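Small claims, a disputed deposit and the order things happen in

2023-02-05

I said last year that I would write up how the deposit claim went, mainly for the two people who emailed asking about the forms. I am not a solicitor. What follows applies to England and Wales, to a claim for a fixed sum of money, and to a defendant who can be found at a known address. If any of those three is different, the steps change.

The facts are short. I paid Torton, a small storage firm, a deposit of 400 pounds against a unit on the Nistwood estate. The agreement said the deposit would be returned within a set period after the unit was cleared and the keys handed back. I cleared it in April. Torton returned 200 pounds and kept the rest for "cleaning and reinstatement". I asked for an invoice or a breakdown and received neither.

Before issuing anything you are expected to send a letter before claim. Mine ran to one page. It gave the date of the agreement, the clause number, the sum held back, what I wanted and the date by which I wanted it. It also said that I would consider mediation. I had a longer draft with a good deal about how I had been spoken to on the telephone, and Wenceslao Ocampo, who used to do this sort of work for a housing charity, crossed out nearly all of it. The judge has to decide whether a sum is owed. Tone of voice does not come into it unless something was agreed on the call.

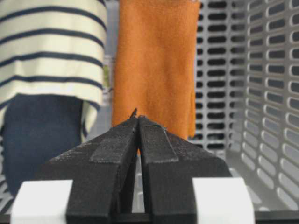
Two black fingers, nearly touching.

The letter went by first class post with a certificate of posting, which is free at the counter, and by email as well. Keep both. A signed-for letter can be refused at the door, and then you are left arguing about whether it counts.

No reply came by the date given, so I issued online. The part that took the longest was the name of the defendant. Torton is what it says on the sign and on the invoices. The agreement itself, in small type at the foot of the last page, gave a limited company called Umali. A trading name is not a legal person. Look up the company number, check the registered office, and put both in exactly as the register has them. A mistake can usually be corrected later, but it may mean an application and a further fee.

The particulars of claim should be numbered paragraphs with one fact in each. I had 17, and could have managed with fewer. I claimed the balance, interest and the court fee. Interest has to be asked for in the particulars, with the rate and the date it runs from. If you leave it out you may not get it. 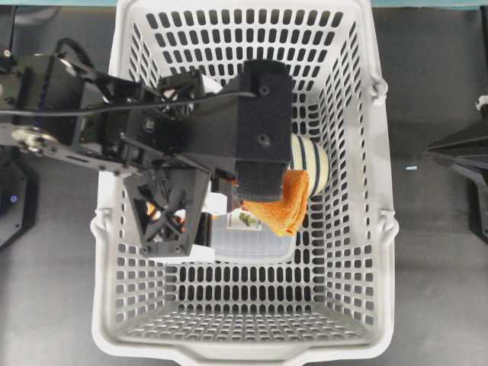 The defence arrived on the last permitted day. It said the unit had been left dirty, that the cost of putting it right had come to some 600 pounds, and that I was lucky to have had anything back. There was no counterclaim, so the larger figure was only there to explain why the smaller one had been kept. There was also nothing attached to it.

After that comes the directions questionnaire, which asks about witnesses, dates to avoid and whether you agree to mediation. I agreed. It was done by telephone, with the mediator ringing each side in turn. You never speak to the other party. Umali was represented by a Rigoberto Contreras, whose name I knew from the emails. The mediator does not give a view on who is right, which I found frustrating for the first half hour and sensible afterwards – his job is to carry offers.

We settled. I cannot give the figure, as the terms include a confidentiality clause, but I did not regret issuing. Read the wording before you say yes. Mine stated a payment date and what would follow if it was missed. Without those you have a promise and another argument.

Points I would change: I would take dated photographs of every wall and the floor on the day of leaving, and I would get the key return signed for. I had a text message saying "all fine thanks", and had deleted it.

The other dispute, with Zirkport over the van hire excess, is still at the letter stage. Their reply is due at the end of the month.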